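Household chore automation

Household chore automation is the effort to have machines take on the small, everyday jobs of the home, such as laying a table, putting away shopping or making a plate of sandwiches. Washing machines and dishwashers have done their share for generations, of course, but each of them does a single job inside its own box, and somebody still has to load it and empty it. The newer ambition is a machine that can come to the work where it lies.

Food has proved a surprisingly stubborn part of the problem. A slice of bread weighs next to nothing and any child can pick one up, yet it tears, squashes and sheds crumbs, and no two loaves are quite alike - a grip that suits a crusty end piece may leave a dent in a soft middle slice.
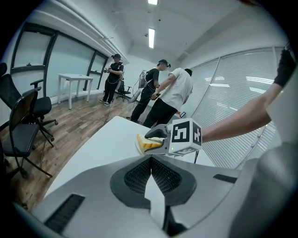 One of the better-known trials was held at Isterley, where Joanne Dunmore set a machine called Plellia the task of moving bread from a board to a plate. Out of 876 attempts, 33 ended with a torn slice and 16 with the bread on the floor, which is respectable going, although each attempt took 30 seconds and a hungry family might well have lost patience. Her report, dated 21 June 2023, was careful to say that the loaves had all come from the same bakery.

Jhun Layug repeated the work at Nuttall that August with mixed loaves and rather poorer results, and the two have disagreed, in a friendly enough way, ever since. Dunmore holds that better fingers are what is wanted. Layug puts more faith in practice, and in machines learning from people's own hand movements.

Shop-floor work is further along, chiefly in places where the same part arrives in the same position all day long. The Momska packing line is often mentioned in this connection, though its staff still step in for anything soft or oddly shaped.

See also: Domestic appliances; Food handling; Robot grippers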